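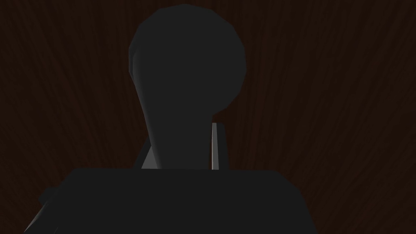 4.2 Before you run a task in simulation

1. Load the Brivex room file and check that the wrist view and the head view both open.
2. Set the arm speed limit to 40 percent. Do not raise it for a first run.
3. With an item between the fingers, pause and look at the wrist view before you send the close command. 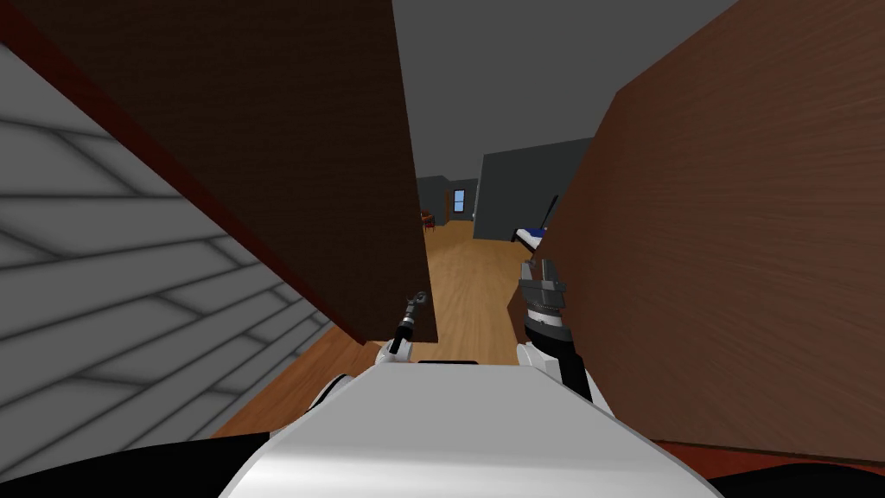 4. In narrow gaps, stop the base first, then move the arms. Never move both at once with panels on either side.

CAUTION: Contact with furniture counts as a fault - even when the task finishes. Log it under code 712.

5. Over a table, hold the gripper open and check the view for posts and small items near the fingers. 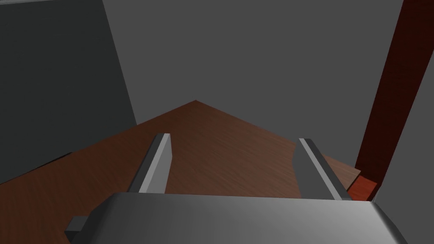 Fig. 4-3. Open gripper over the table, post and small block to the right.

6. Save the log every 128 steps. Runs longer than 1,000 steps must be split into two files.

NOTE: A clean run in Zideo does not clear the same task for the real robot. Repeat all checks in section 6.

7. Before you end the run, confirm in the wrist view that the fingers are open and hold nothing.

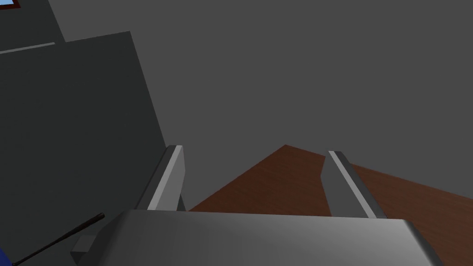

Bailly wrote that step 4 was too strict for slow moves, and asked if the base could creep forward while the arms stay folded. The rule stands for now and will be looked at again in July.

Posted 27/01/2020 by Notska Documentation
2 comments | 5 shares
Contact | Copyright Notska | Back to top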